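Chapter 6
Sorting, Grouping and Shape Blocks

Before you start: find a flat board and a handful of blocks. Mixed colours, mixed shapes. Doesn't have to be a fancy set. Read sections 6.1 and 6.2 before the first session, the rest can wait.

By the end of the chapter you should be able to
set up a sorting task on a small surface
tell a colour sort from a shape sort, and spot when a child is doing both
write a short observation without guessing at what the child was thinking

6.1 Why start with so few

Most new educators put out too much. The Judness set has 248 pieces and the temptation is to tip out the lot. Don't. Kazue Nakajima ran her block sessions at the Katayama centre with a handful per child and got longer play out of it – her notes are in the readings for October.

A small group on a plain board leaves room to move things. Gaps matter. A child needs somewhere to push the block to, and a pile in the middle of a tub gives them nowhere.

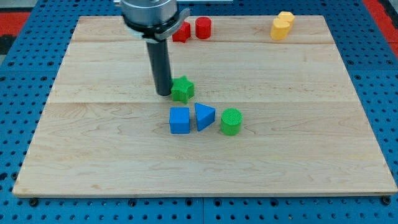 Colour usually comes first. Two reds go together, two yellows go together, job done. Shape is harder, and it gets harder again when the colours pull the other way. A blue cube and a blue triangle block are the same if you're sorting by colour and different if you're sorting by shape. A green star next to them belongs to niether pile, and that's where the talking starts. Where does the star go? Let them decide. Let them change there mind.

Wim Meijer calls these leftover pieces "strays". We'll use his word from here on.

6.2 Words to know

Attribute – something you can sort by. Colour, shape, size.
Stray – a block that doesn't fit any group made so far.
Re-sort – same blocks, new rule.

Try it now, page open beside you. Make your groups by colour. Write down the rule. Then re-sort by shape and write that down too. Any strays? Keep the notes, you'll want them for the task at the end of 6.4.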